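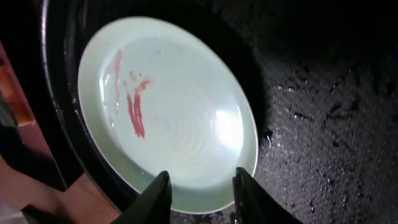
Questions people ask me about Swahili words and manners

I've been writing about Swahili on this site for 5 years now, and the same questions keep landing in my inbox. I finally put the answers in one place. I learned the language as an adult, so I remember very well which bits confused me, and Mwende Urio reads over everything I post and fixes it when I get carried away. Last updated August 18, 2023.

Why do people say "pole" when I trip on the stairs? They didn't push me!

This was my very first puzzle too. Pole gets translated as "sorry," but it's the sorry of sympathy. You say it to someone who has a cold, missed the bus, dropped their phone or just looks worn out. If you did something wrong yourself, the word you want is samahani, or the stronger nisamehe, "forgive me." The nicest reply to pole is asante, or nimeshapoa if you're feeling better already.

And pole pole? Is that double sorry?

Ha, no. Pole pole means slowly or gently. You'll hear it on mountain trails, in traffic and from anyone teaching you to cook. Same sound, said twice, different job. Swahili loves doubling a word (sawa sawa, haraka haraka) and you get used to it fast.

What does "karibu" mean? I hear it at the door, at the table and after I say thank you.

All three are right. It means "welcome," and also "near," and I think of it as "come close." When someone is eating and says karibu as you walk by, they are inviting you to join in. You can accept if they repeat it and make room, or say asante and carry on. For more than one person it becomes karibuni. At somebody's door you call out hodi and wait for the karibu before going in. I still do this at my sister's apartment in Minneapolis and she thinks I've lost it.

How do I answer "mambo"?

Poa is the safe one. Safi and fresh work too, and younger people have a new one every time I visit. Mambo is casual, though, so please don't try it on your friend's grandfather.

So what do I say to the grandfather?

Shikamoo! It's the respectful greeting to anyone clearly older than you, and the answer is marahaba. It matters much more in Tanzania than in Nairobi, where lots of people will just shake your hand. I once said shikamoo to Jabari Wanyama, who is three years older than me, and he has brought it up at every gathering since. When you can't tell the age, habari yako or hujambo is fine.

Do I really have to go through all the greetings before asking my question?

Yes, at least a few of them. How's the news of the morning, of home, of work, of the children - it can go on for a while, and the answer is nearly always nzuri, good, even on a terrible day. You can share the terrible part afterward. Going straight to "where is the bank" comes across as pretty abrupt.

Is Swahili just a kind of Arabic?

No. It's a Bantu language with plenty of Arabic words in it, plus some from Portuguese, English, Hindi and others. Kitabu (book) and safari (journey) have Arabic roots, meza (table) came from Portuguese, and the grammar underneath is Bantu all the way down. Njoroge Mfaume gave a lovely talk on this at the Rashidi reading room, and if he ever writes it up I'll link it here.

Is it "Swahili" or "Kiswahili"?

In English I say Swahili. When you're speaking the language itself it's Kiswahili, where the ki- at the front marks it as a language. The people are Waswahili, and one person is a Mswahili.

Does anyone over there say "hakuna matata"?

To tourists, constantly. The grammar is fine, but among themselves people are much more likely to say hakuna shida or hamna shida. I say hamna shida about ten times a day.

Why was I told to come at two and everyone showed up at eight?

Swahili time! The hours are counted from sunrise, so saa mbili asubuhi, "hour two of the morning," is 8 a.m. Take the hour on your watch and add or subtract six. Always check which clock people mean if they say it in English, especially for buses. I missed a ferry learning this.

Which dictionary do you use?

A fat paper one that's falling apart, and my own flashcards. Kirsten Eyvindsson and I put together a free list of 489 everyday words under the name Storkono, and you can get it from the downloads page. We're aiming for 1000, but we both have jobs, so it's slow going.

Can I send you a word you haven't covered?

Please do! Use the contact form and tell me where you heard it, because coast and upcountry usage can be quite different. Tattoo translations I pass along to Mwende, and she mostly says no.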